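Student Robotics Forum > Manipulation > Course and Club Projects

Thread: Bimanual drink pour, grasp slips when the lever goes down

pudine_lab2
Posted in February, 4:10 pm
Senior project, two-arm setup, five-finger hands. Task is the standard beverage station from our course handout: left hand holds a glass under the spout, right hand works the tap lever, release, move the glass to a marked spot on the table. Teleoperated demos first, then a policy trained on them.

Teleop is fine. The trained policy gets the glass under the spout almost every time and then loses it when the right hand comes across to the lever. The glass rotates in the grasp, the rim touches the spout, and the episode is over. We have 900 demos, all on the left dispenser. Control rate is the same for recording and playback. Head view below, at the hold step.
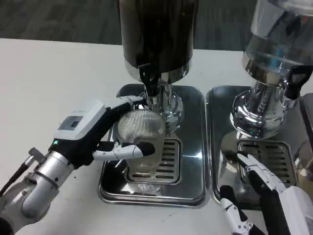 Left hand at the hold step, glass on the grate. Right hand not yet at the lever.

Things already tried: more grip force (the glass rotates anyway), slower right arm, and dropping the wrist roll joint from the action space. The last one made the approach worse and we put it back.

Questions:
1. Is a top grasp a bad idea for this, or is it the force distribution?
2. Does anybody filter demos by grasp quality before training, and on what signal?

torque_ripple
4:42 pm
Top grasp is your problem. Fingers over the rim with the thumb across the front gives you very little resistance to a moment about the thumb contact. Grab it lower on the body, from the side. More force on a bad contact set just makes it spin faster when it goes.

pudine_lab2
4:55 pm
Side grasp was the first thing we planned. The forearm ends up too close to the table edge and the wrist hits a joint limit before the glass is under the spout. Raising the base is not possible, the handout fixes the table height.

morikawa_gripfan
5:20 pm
Disagree with torque_ripple. The glass is sitting on the grate. The grate carries the weight, so the hand only has to stop it from tipping. A top grasp is enough for that. We passed the same station at the Morikawa course finals with a top grasp and fairly low force.

I would look at the policy output on the left arm during the lever phase. If the demos have small left arm motions while the operator is watching the right hand, the policy will reproduce them, and the glass is constrained at the bottom by the slots and the lip of the tray. Arm moves, glass base does not, glass rotates in the fingers. That looks like slip, but the grasp is not the cause.

torque_ripple
5:31 pm
If the arm motion is a couple of millimeters, a decent side grasp would absorb it. You are describing a grasp with no margin.

morikawa_gripfan
5:38 pm
A side grasp they cannot reach has no margin either.

namico_ta
6:05 pm
I grade this task in the Namico section. Two comments.

First, plot left wrist position against time, aligned on the frame where the right hand first closes on the lever. If the spread across demos grows after that frame, it is operator drift.

Second, your caption says the right hand is not at the lever. In your picture its fingers are low, over the front of the right-hand tray. That is a long way to travel to the left lever, and it has to get past the glass. Where does the right hand start in your demos? If it varies that much, part of your data may have it crossing close to the left thumb.

pudine_lab2
6:48 pm
Start pose is not fixed. Operators were told to keep the right hand "out of the way," and each one read that differently. I will pull the wrist plots tonight.

ribbed_glass_hater
7:15 pm
Side note, the vertical ridges on that glass matter. Fingertip contact on a ridge and contact in a groove behave differently, and in sim it is a smooth cylinder for everybody. We changed to a smooth glass and our success went up with no other change.

namico_ta
7:22 pm
Changing the glass is not allowed in the graded run. Fine for debugging.

pudine_lab2
9:30 pm
Wrist plots done. Spread is flat up to lever contact and then grows to up to 8 mm by the end of the press. Mostly vertical. Two of the operators account for nearly all of it.

Plan is to hold the left arm target constant from lever contact to lever release in the training labels, fix the right hand start pose, and retrain on the remaining operators' data. If the set is too small I will record more.

morikawa_gripfan
9:41 pm
Vertical would do it, the fingers hook over the rim. Freeze the finger targets as well as the arm or you get the same thing one joint further down.

torque_ripple
9:50 pm
OK, 8 mm is more than I assumed. I still would not freeze the fingers. If the glass shifts for any other reason the hand cannot respond. Freeze the arm, leave the fingers live, compare the two.

primevus_club
10:12 pm
We run the Primevus stack with the same task split and do what torque_ripple says. Arm hold is a separate mode with its own entry condition, fingers stay under the policy. The entry condition took 6 tries to get right. Lever angle from vision was useless for us, the chrome reflects everything. Right index motor current worked.

pudine_lab2
10:20 pm
Is that threshold per hand, or the same number for all of them?

primevus_club
10:26 pm
Per hand. Recalibrate after any finger swap.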